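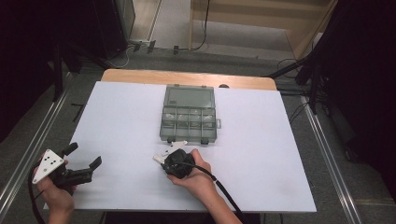

Small parts boxes: getting one sorted and keeping it that way

Quick page this time, I have a shelf to clear before Thursday. Most of what people write in about is the same thing, the little plastic organizer with the dividers. Everybody has one. Half of them are full of mystery screws.

Before you put anything in

Empty it. All of it, even the row you think is fine. Tip it over a tray or an old baking sheet, not the carpet. Then a dry paintbrush into the corners to get the dust and metal bits out. If something sticky has leaked in there, warm water and a drop of dish soap, then let it dry upside down with the lid open. Overnight is best. Screws put away in a damp box will rust and they leave orange rings you never get off.

No hot water and no dishwasher. Clear plastic goes cloudy and the lid warps, and a warped lid is the end of the box. Same goes for solvents. I wiped one of mine with thinner once and it came up white and cracked along the hinge by October.

Where to do it

A plain, light surface. A white board or a sheet of white shelf liner over the bench is ideal, small dark things show up right away. Clear or white bits (wall plugs, nylon washers, bumpers) are the opposite, put a dark towel down for those. If your desk has a cable hole, cover it before you start!! I have fished more than one spring out of the drawer underneath.

Lid folded right back and flat on the table, away from you. Don't leave it standing half open, one bump with your elbow and it drops and the whole thing jumps.

Deciding what goes in which slot

Heavy stuff nearest the hinge, light stuff toward the clasps. Keeps it from tipping when you carry it.

Things you use every week go in the corners. Easiest to find without looking.

One kind per slot. If you run out of slots you need a second box, or you need to throw something out. Usually the second one.

Leave a couple empty. You will buy more hooks. A full box has nowhere for them and they end up in a mug.

My main one has 16 slots and that's plenty for picture hanging and general fixing. I tried a 23 slot one from Viklund and never could remember what was where, so it went to the sewing room and does fine there with snaps and bobbins.
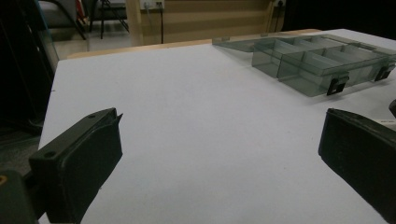 Dividers that let things through

The usual complaint. Thin washers and flat beads slide under the dividers and turn up next door. If your dividers lift out, take them out and clean the grooves with a toothpick, a lot of the time there's just grit in the slot and the divider isn't sitting all the way down. Still a gap? A thin line of clear craft glue along the bottom edge, but only if your sure you want that layout for good. Let it dry before loading.

The other way things travel is over the top. Close the box, hold it level, look from the side. If there's daylight between the dividers and the lid, cut a piece of thin craft foam to fit inside the lid. The Prendau sheets cut nicely with kitchen scissors. No glue, it holds itself in if you cut it a hair too big.

Labels

Lid labels are a bad idea on anything with removable dividers, you'll change the layout and the labels will lie to you. I put a slip of paper in the bottom of each slot instead, pencil, size and what its for. On a see-through box you can read them from underneath, so write on the side facing down too.

If you must stick something on, masking tape. Peels off clean if you swap it once a year or so. The shiny Grerkel label tape looks great and takes about 2 evenings to scrape off, ask me how I know.

Clasps

Open both before lifting the lid. Lifting against one closed clasp is what snaps them. If a clasp has gone loose, a wide rubber band round the box will do for years. If it's stiff, rub a candle stub along the edge, open and shut it a few times, wipe.

Carrying

Always flat. The little handle is fine for pulling the box off a shelf, but I wouldn't trust it across a parking lot with 60 lag bolts inside. Two hands under it.

Storing

Out of the sun, windowsills make plastic brittle. Stack them no more than four high or the bottom lid bows. Flat in a drawer is best if you have a drawer deep enough, Plerness ones mostly aren't, measure first.

Keep one small dish next to the boxes for strays. Empty it when you can't see the bottom.

Next page is jar lids and what to do with the ones that dont match anything.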